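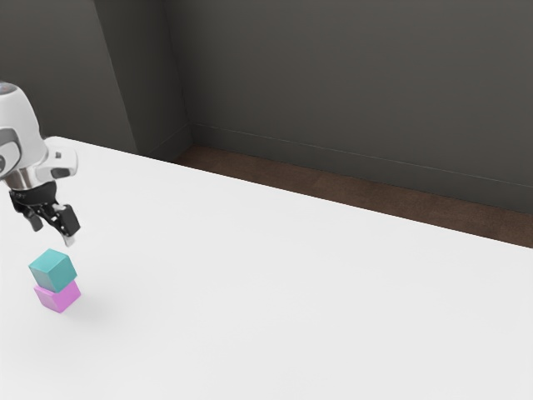
Dineo Ndlovu wrote in to say that she bought her Horkusero at the company's own store on the strength of the demo table, got it home, and needed two evenings to make it behave the way it had in the shop. Other readers have asked whether the store version and the home version are really the same product. They are, but the setup is different, and that accounts for most of the complaints I have seen.

The Horkusero is a home hub from Bunau. It sits on a shelf, connects to your router, and controls lights, plugs, thermostats and door sensors from one app. Bunau used to sell through electronics chains only. It now has 14 stores of its own, and the hub is the product they push hardest.

I bought mine at full price and have used it since August. It replaced an older Hevico hub that still worked but had stopped getting updates.

Setup

The quick start card covers four steps and leaves out the fifth, which is updating the hub before you add any devices. The store units are already updated. Mine came out of the box on old software, and every plug I added before the update had to be removed and added again. Run the update first. It took 14 minutes on my connection and the light on the front blinks orange the whole time.

You need a Bunau account. There is no way to skip this, and the app asks for a phone number on the second screen. The field can be left blank, although it doesn't say so.

Daily use

Lights respond quickly. Schedules run on the hub itself, so they keep working when the internet is down. I pulled the cable from the router for an evening to check and the hall light still came on at the right time. Voice control does stop without a connection.

The app is fine on a phone and poor on a tablet, where it is the phone layout stretched out. Device names are limited to 14 characters, so "Upstairs bathroom" won't fit.

Bunau says the hub can handle 1000 devices. I have nowhere near that and can't comment on it. What I can say is that the device list has no search box, so anyone with a large setup will be scrolling.

Older accessories are mixed. My Hevico plugs joined without trouble. The Molefe door sensors joined but don't report battery level, and the Molefe dimmer works only as an on/off switch. Bunau's website lists the dimmer as compatible. I wrote to support about it and got a reply in 2 days that told me to restart the hub, which made no difference.

Buying it from the store

The price is the same in the store and online. The store gives you longer to return it, and staff will load the update for you at the counter if you ask. They did not offer this to me. They did offer an extended warranty, twice, and I turned it down both times.

Stock in the stores is better for the hub than for accessories. I wanted the wall mount and ended up ordering it from the website.

Verdict

A solid hub with reliable schedules and a weak app. Good choice if you are starting fresh or moving over from Hevico. If your house is mostly Molefe gear, wait for a software update that fixes the dimmer, or stay with what you have.

Filed under: Reviews > Smart Home > Hubs

2476 shares | 14 comments

Related articles
Bunau opens another store of its own
Hevico ends updates for older hubs
Molefe door sensors: long-term review
How to move your schedules to a new hub
Are extended warranties on electronics worth it?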